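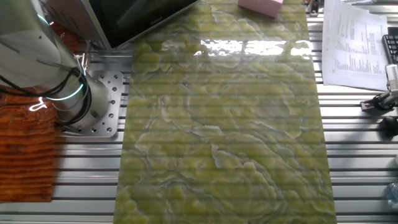 Ticket: Lines showing through Lavine sheet on slotted table

Status: Closed
Opened by: Firdevs Karaca, Undberg
Assigned to: Tuncay Baysal, Baysal surface support
Product: Lavine gloss, green marble pattern, 700 x 2000 mm
Underlay: none at time of opening

Wednesday, 9:10, Firdevs Karaca
We put the green Lavine sheet on our metal worktable and there are straight lines across it, evenly spaced, following the slots in the table. I can see them in most light and they are worse when I stand at the end. The pattern itself is fine, same as the sample. Is this a fault in the print or is the sheet too thin? We have a second one still rolled up and I don't want to open it if it has to go back.

Wednesday, 9:42, Tuncay Baysal
Thanks. Please leave the second roll closed for now. A few things I need:
Was the clear protective film removed from the top face? It is 70 microns thick and easy to miss on the gloss sheets.
Is the sheet taped, glued or loose?
What is the distance from one slot to the next?
Do the lines stay in the same place on the sheet if you slide it a little?

Wednesday, 10:25, Firdevs Karaca
Film is off. Xuelian Lu peeled it when we unrolled it and I found it in the bin. Sheet is loose, no tape. Slots are 19 mm apart, measured center to center with a steel ruler. Sliding test: the lines stay with the table and the pattern moves over them. So I suppose it isn't the print.

Also, there is a bright patch near one end that breaks up into speckles. It makes the marbling hard to see there. Could be a separate problem.

Wednesday, 11:03, Tuncay Baysal
Agreed, the print is ruled out. If it was a print fault the lines would travel with the sheet. You are seeing the table through or in the surface, and there are two ways that happens with Lavine gloss on a slotted top:
1. The sheet sags very slightly into each slot and the gloss picks it up.
2. Light bounces back off the bare metal between the slots and comes through the paler parts of the pattern.
Both can be going on together. To separate them, slide a piece of plain dark paper under one part of the sheet. Paper is too thin to bridge the slots but it will block the light. Tell me if the lines fade over the paper.

The bright patch is most likely a ceiling light. Try holding a piece of cardboard between the light and the sheet.

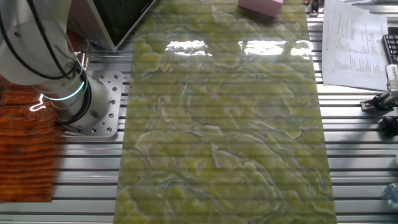 Green Lavine sheet on the slotted table, light reflections near the upper part.

Wednesday, 1:15 p.m., Firdevs Karaca
Did the paper test with black craft paper. Over the paper the lines are fainter but I can still find them if I look along the surface. Without paper they are clear.
Cardboard test: the bright patch goes away. It is the ceiling lights.

Wednesday, 1:50, Tuncay Baysal
Then it is both causes, mostly the light. What you need is a stiff, dark, flat layer between table and sheet. The Skivurus board works for this. It comes in the same 700 x 2000 size, black on one side. Black side goes up. Steps:
1. Roll the sheet up loosely with the pattern facing out. Don't fold it.
2. Wipe the table and run a dry brush along the slots. Grit under the board will rock it.
3. Lay the board with its long side across the slots.
4. Unroll the sheet on top and let it rest for an hour before you press down any edge.
5. Tape the corners only if the sheet moves during use.
For the reflections there isn't a fix on our side apart from the satin version of the same green. A gloss face will show a light that is right over it.

Wednesday, 2:20, Firdevs Karaca
Xuelian would like to keep the gloss. Please send one board. If it works we'll order a second for the other roll. Hacer Eren does our purchasing and should be copied on the invoice.

Wednesday, 2:35, Tuncay Baysal
Board booked. Orhun Ateş in the warehouse is packing it flat with edge guards. Check the corners when it comes, a crushed corner will show through the gloss the same way the slots do.
Ticket on hold until you have tested.

Update, Firdevs Karaca
Board came with good corners. Brushed out the slots, there was more in them than I expected, mostly metal filings. Board down, black side up, sheet back on top. First try had a bubble in the middle, so I rolled it back halfway and let it down again slowly. After an hour it was flat. I can't find the lines now, either from the end or from above. Lights still reflect, as you said. We will switch off the row over the table when we need to see the pattern.

Hacer will order the second board herself. Do we need to keep the protective film for storage?

Update, Tuncay Baysal
No, the film won't stick a second time. If you put the sheet away, roll it with a clean sheet of paper against the gloss.
Cause logged as slotted table without underlay. No return needed on either roll. Closing.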